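Flinitlow Hand Gripper Kit
Sold by Flultum, the shop side of the Dinddale shared workshop

A two-fingered gripper you hold in your own fist, made to be put together on a kitchen table or a corner of somebody's workshop bench. It started as a winter build that Gyu-bin Son wanted for her own arm project at home, and after enough people at Dinddale had asked to borrow it (and a few had been slow about bringing it back), we drew it up properly and started boxing the parts.

You can use it in your hand, with the camera looking down past the fingers, and record how you pick things up. Later on, if you have an arm to put it on, the same fingers go onto the Leiva wrist plate and you already have a pile of recordings made with the very same hardware. Plenty of our customers never get as far as the arm and are perfectly happy, and we think that's a fine way to spend your evenings too!

What comes in the box

Two finger bodies, printed in black and already cleaned up
Two orange ridged pads, plus one spare pair
A sheet of square black-and-white markers, cut to fit the finger faces
The slide, the trigger and the return spring
Camera bracket for a wide round lens (camera not included)
A bag of screws and bolts, with a few extras because they do roll under things
Printed build guide, and a card with the address for the parts files

The pads

We spent longer on the pads than on everything else put together. The first ones were smooth and looked lovely, and they let go of almost anything made of cloth. Máté Hegyi cut the ridges into the mold over a long weekend in November, and we have used his pattern ever since, with the lines kept fine and parallel so that fabric has something to settle against. They are soft enough to give a little around a puffy edge, and they push onto the fingers without glue, so you can swap them when they get grubby.

Zippered pouches are what I'd start on, myself. They're light, they squash, they come up at a different angle each time, and you won't mind if one gets dropped. The navy one has been my practice piece for ages, and I like to work at an ordinary table with ordinary things left lying on it, books and all, so the recordings look like a place where people live.

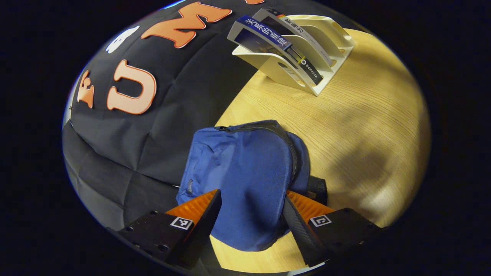
Putting it together

Set aside an evening for your first build, and have a small hex driver and a decent lamp handy. Fit the slide before the fingers, and leave the finger bolts a quarter turn loose until the trigger moves freely from end to end. Then snug them up, a little on one side and a little on the other. The pads go on after that, and the markers go on last of all, once you have wiped the finger faces clean. If a marker goes on crooked, peel it off and use a fresh one from the sheet, as the tracking really does care about it.

Numbers people ask us for

Weight without camera: 200 grams
Pad life in our own workshop: 2000 grips before we changed the first pair
Build guide: 3 sections, with drawings

Ordering

We pack kits in small batches and send them out in the order the orders come in. The parts files were last updated on 25 September 2023, and they fit every kit we have sold, including the early ones with the gray trigger. Spare pads, springs and marker sheets can be ordered separately, and if you live near Dinddale you are very welcome to collect in person and try the workshop's own gripper while you're here. Gyu-bin answers the build questions by email, usually in the evening, and she likes it when you send a photo of the part that's giving you trouble.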